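**Asunto: Re: [celda-textil] Pinza de la celda Pedari: puesta a cero de los dedos y cuidado de la cámara de muñeca**

26 de agosto

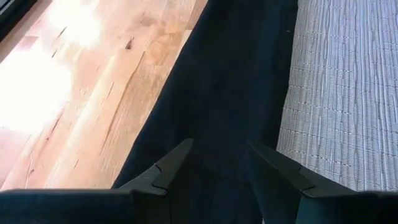 ¿Cada cuánto hay que repetir la puesta a cero de la pinza?

Cada 20 horas de trabajo, y siempre después de cambiar un dedo o de soltar el conector de la muñeca.

Estimados colegas de la lista:

Contesto al mensaje de ayer sobre la celda Pedari. Pido disculpas por mi español, que no es mi lengua; si alguna palabra técnica no es la correcta, corríjanme con confianza. Copio primero el mensaje, para los que lo borraron:

> Hola a todos:
>
> Hemos recibido la celda Pedari en nuestro taller y llevamos pocos días con ella. Tenemos tres dudas que el manual no resuelve bien.
>
> La primera es que los dedos no cierran centrados. Cuando cogemos el borde de una tela, un dedo llega antes y empuja la tela hacia el otro lado. Hemos repetido la puesta a cero desde el menú y el resultado es el mismo.
>
> La segunda: después de un cambio de dedos el programa da el aviso 208 y no deja arrancar. Si apagamos todo y encendemos, desaparece, pero vuelve a la mañana siguiente.
>
> La tercera es sobre la cámara de la muñeca. Con tela negra o azul muy oscura no distinguimos bien la punta del dedo. ¿Subimos la exposición o es mala idea?
>
> Gracias de antemano por cualquier ayuda.

Voy por orden.

**1. Los dedos que no cierran centrados**

La puesta a cero del menú solamente corrige el motor. No corrige la posición del dedo en su base, y casi siempre el error está allí. En nuestra celda lo hacemos así:

1. Poner el brazo en la posición de servicio y cortar la potencia con la llave. No basta el botón de pausa.
2. Aflojar los tornillos de los dos dedos, sin sacarlos.
3. Limpiar el asiento con un pincel seco. La pelusa de algodón se mete en la junta y levanta el dedo; no se ve a simple vista, pero se nota con la uña.
4. Colocar la galga de 2 mm entre las puntas y cerrar la pinza con la mano hasta que toque por ambos lados.
5. Apretar alternando, un poco a la izquierda y un poco a la derecha, hasta el par que indica la hoja de Jillden.
6. Quitar la galga, dar potencia y solo entonces hacer la puesta a cero del menú.

El error que yo cometí el primer mes fue hacer el paso 6 antes del 4. El programa acepta el valor sin protestar y después trabaja con él, torcido, durante días.

Para comprobar, no usen la tela de producción. Nosotros usamos una tira de papel grueso apoyada de canto: si al cerrar se desplaza a un lado, hay que volver al paso 2. Conviene cerrar despacio, a la velocidad de ajuste.

**2. El aviso 208**

En la versión que tenemos nosotros, este aviso significa que el valor guardado de la apertura máxima no coincide con el que lee el sensor al arrancar. Cuando se apaga y se enciende, la pinza hace su carrera corta y el control no compara los dos valores; por eso parece curado. Con el arranque completo de la mañana sí los compara — y vuelve el aviso.

La solución es guardar el valor nuevo en la memoria fija. Se entra en el parámetro 103, se confirma la apertura y se sale con «Guardar y cerrar», no con «Aplicar». «Aplicar» lo conserva hasta el próximo arranque completo y nada más. La traducción del menú es poco clara en este punto; ya escribí a Firine para que la cambien y me contestaron que lo estudian.

Si después de guardar sigue el aviso, miren el conector de la muñeca. Tiene una pestaña de plástico que hace clic aun cuando no entra hasta el fondo. Nosotros le pusimos una marca de pintura blanca en las dos mitades: si las marcas no forman una línea, está mal puesto.

**3. La cámara y las telas oscuras**

Yo no subiría la exposición. La fotografía que puse al comienzo es de la cámara de muñeca, y en ella se puede ver el problema completo: la punta del dedo derecho se confunde con la tela azul casi negra, y al mismo tiempo el suelo de madera brillante ya tiene dos reflejos quemados. Con más exposición los reflejos crecen y el textil claro de la derecha puede perder el relieve de sus costuras, que es una referencia útil para orientar la pinza.

Lo que a nosotros nos ha dado buen resultado es lo siguiente:

- Bloquear la exposición en manual. En automático cambia cada vez que entra una tela clara, y el ajuste de ayer no vale hoy.
- Mover la lámpara hacia un lado, para que el reflejo del suelo no vaya directo a la cámara. Una pantalla difusora también ayuda.
- Pegar una cinta mate, gris claro, en la cara superior de cada dedo, cerca de la punta pero sin llegar a ella. La cinta no debe tocar la tela, porque aumenta el rozamiento y deja marca en los tejidos finos.
- Limpiar la lente con paño de microfibra, sin alcohol. El cristal de protección de nuestra unidad tiene un tratamiento que el alcohol vuelve blanquecino. De esto aprendimos pagando un cristal.

Con la cinta puesta hay que repetir la calibración de la cámara, aunque parezca que nada ha cambiado. El programa busca el contorno del dedo y la cinta le mueve el contorno.

**Cuidado regular**

Ya que estoy escribiendo, añado nuestra hoja, que está pegada en la puerta del armario de control:

| Cuándo | Qué se hace |
|---|---|
| Al empezar el turno | Pincel en las juntas de los dedos, lente, marcas del conector |
| Cada 20 horas | Puesta a cero completa con galga |
| Al cambiar de tela clara a oscura | Revisar exposición y posición de la lámpara |
| En noviembre | Revisión de los cables de la muñeca y cambio de la funda |

La funda que vende Pasaribu sirve, pero es un poco larga para esta muñeca. Hay que doblarla hacia dentro en el extremo de la pinza; doblada hacia fuera roza con la base y a las pocas semanas se rompe.

Me queda una pregunta para la lista. ¿Alguien ha probado a trabajar con los dedos de punta ancha en telas acolchadas? Con los de punta estrecha cogemos bien una capa lisa, pero en el acolchado a veces la punta entra entre dos costuras y levanta solamente la capa de arriba. No sé si es cuestión de la forma del dedo o de la fuerza de cierre, que tenemos bastante baja.

Si quien escribió el mensaje puede mandar el valor que le aparece en el parámetro 103 antes y después de apagar, lo comparo con el nuestro.

Un saludo cordial desde el taller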